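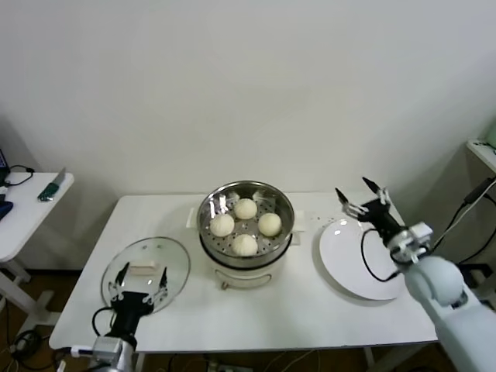
How often does the break room need a full check?
Once a month at Haberkorn, plus a short look every Friday before closing. The monthly one is written up on this sheet.

Break room and small kitchen, monthly safety check
Building: Haberkorn, floor 2
Checked by: Arne Rothe
Reviewed by: Amber Van Beek
Month: December

1. Exits and floor
Exit door opens fully: OK
Floor dry, no loose mats: OK
Comment: Mat by the sink has a curled corner. Taped down for now. Replace before the next check.

2. Fire equipment
Extinguisher on hook, gauge in green: OK
Fire blanket in reach of the counter: Not OK
Comment: Blanket was behind the Tidora water boxes. Moved the boxes. Please do not stack there again. Inspection tag 3906 is readable.
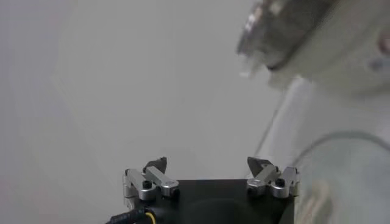 3. Electrical
Outlets by the sink trip on test: OK
No extension cords under load: Not OK
Comment: Microwave was on a power strip rated at 700 watts. Unplugged and moved to the wall outlet. Strip removed from the room. Amber to order a label for the outlet.

4. Refrigerator
Temperature 4 C or lower: OK
Door seal clean: OK
Comment: Undated food thrown out at 3 p.m. Same note as last month about writing names on containers.

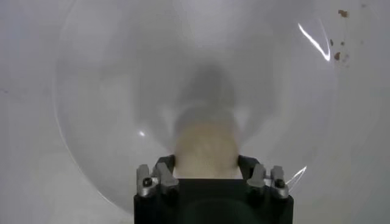 First aid supplies were short again. The Pundovov kit on the wall had no burn gel and only 2 large bandages, and the sign-out card was blank. I refilled it from the stock room. Covers and bowls in clear plastic are hard to see against a pale surface, so keep them back from the counter edge. Broken or cracked ones go in the trash the same day. The Eltunari eyewash bottle is in date.

5. Hot appliances
Cords away from the sink: OK
Switched off at end of day: OK
Comment: Open lids away from you. Steam burns are to be reported like any other injury, including small ones.

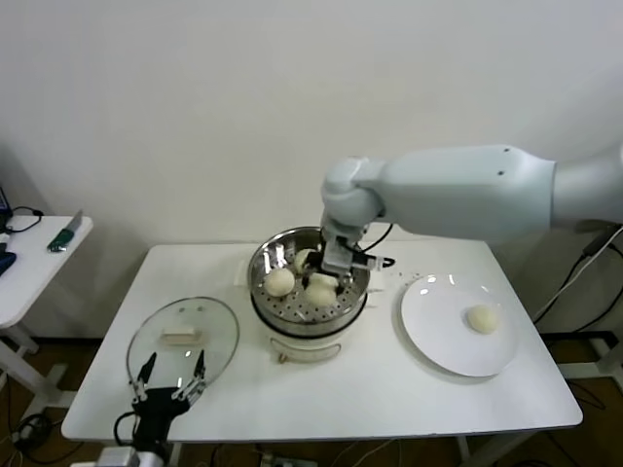 Steamer with buns in the tray, white table.

6. Open items
Mat by sink: Arne
Outlet label: Amber
Floor marking under fire blanket: not assigned

Overall result: Pass with comments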